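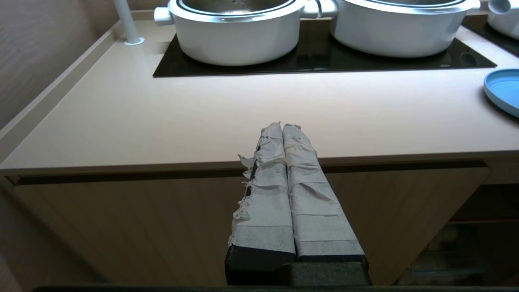 My sister-in-law reckons you can run a decent away day with a stack of sticky notes and a kettle, and that anyone paying for a special box of stuff has more budget than sense. I used to agree with her. Then I was handed the job of sorting out our spring planning day at work, panicked, and ordered the Nadar workshop kit from Stornus. I've now used it twice, so it seems fair to write up what I think.

4 min read

So, the Nadar is a facilitation kit, meaning a big zip-up case full of the bits you need to get a room of people talking and writing things down. You get marker pens, card in various shapes, voting dots, a sand timer, a digital timer, two roll-out wall sheets and a booklet of activities. There are also 80 prompt cards, and those are really what you're paying for.

First outing was our own team day in February, in a hired upstairs room in Clistalthorpe. Nice place, big windows, self-catering kitchen down the corridor, parking a bit of a nightmare. We started at half past nine and I'd planned the whole morning around the prompt cards. They were brilliant! They're sorted by mood, more or less -- warm-ups, grumbles, big ideas, decisions -- and you deal them out to small groups. One of ours got "What do we keep apologising for?" and it took over the next hour. Best conversation we've had as a department in ages, and I hadn't planned a minute of it.
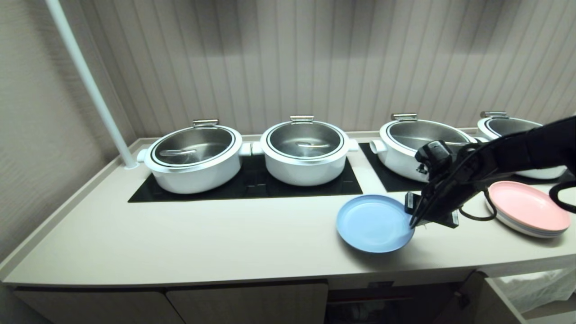

Kitchen worktop with pots

The wall sheets are where I start to moan. They're a lovely thick material and they roll out flat straight away, but the sticky strips along the top are hopeless on anything painted. Ours came down twice before coffee, the second time while somebody was presenting. I ended up using my own masking tape (always bring your own masking tape, whatever kit you buy). On glass they held fine all afternoon.

Pens: very good, no squeak, and still going after two full days with the lids left off half the time. Voting dots: too small. If you're at the back of the room you can't tell red from orange, so I'd swap those for bigger ones from any stationer.

The booklet has nine activities in it and I'd say seven are worth doing. The other two need everyone to stand up and hum, more or less, and our lot would have walked out. The timings are a bit hopeful as well. The "quick sort" is down as ten minutes and took us nearly half an hour, though we do like an argument.

Second go was smaller, just our project group in the meeting room at work, and I only took the cards and the digital timer. It worked just as well. The timer has a soft chime that you can turn right down, and people do stop when they hear it, which was never true of me waving my arms about.

I did look at the Grerkulier set before I bought this one. It's cheaper and the case is smarter, but it comes with far fewer cards and the refills looked pricey. If you mostly want stationery in a nice bag, that might suit you. I wanted help with what to say.

Would I buy it again? Yes, if you run three or four of these days a year. For a one-off I'd try to borrow one, or ask your venue -- ours had a cupboard with all sorts in it that I only found while hunting for extension leads. Four stars from me, and the missing one is for the sticky strips.

Comments

Flipchart_Fan: We've had the same problem with the wall sheets. White tack in the corners does it, as long as the venue doesn't mind.

mossy: Do the cards work with people who don't know each other? Ours is a mixed group from different offices.

Reply from the author: The warm-up ones do, yes. I'd leave the grumbles until after lunch.

teaurnterror: I quite like the humming one!

Related reading

How long should a lunch break be on an away day?
Hiring a room in Clistalthorpe: what to ask first
Stornus digital timer, one year on
Icebreakers that don't make people cringe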